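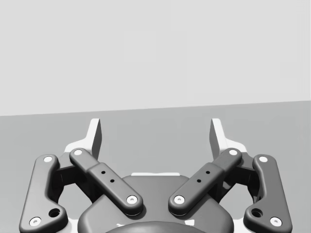
Trial of the Trurcombe gripper package, entry 4

11 March 2025, written by Bezawit

Today I continued with the simulation part of the package. The seller, Ekik, gives the gripper model, the control plug-in and a test license for 300 hours. Said asked me to write down everything that can matter for the decision, also the small things.

Loading the model. It opened without errors after I changed the path in the settings file. The manual still shows the old path from the January release. The wrist view came up with the fingers open and the linkages in their correct places, two bars on each side. I left the surface bare for now. Objects come when the closing force is set.

Open and close cycle. I set 1000 cycles during lunch. The log has 1151 lines, so there are more lines than cycles and I do not understand yet what the others are. Henryk thinks they are warnings about the joint limits, written without the word "warning". I must ask Ekik. Their support answered my last question in two days, and the answer was polite but did not solve it.

Pivot friction. The default value is zero. For our work this is too optimistic. Mitiku has measured values from the Sedov gripper and we can try them first, but the linkage is different, so please do not use these results in the report.

Price. The full license is for 5 seats. We need three. Yabsira will ask if a smaller one exists, and if the support year begins on the day of order or on the day of installation.

To do:
- send the log to Ekik
- set friction, repeat the cycles with the same seed
- import the small Mekonnen parts for the first grasp test
- Henryk: check if the plug-in works on the old computer also

The license counter runs also when the simulation is paused. Please close the program when you leave.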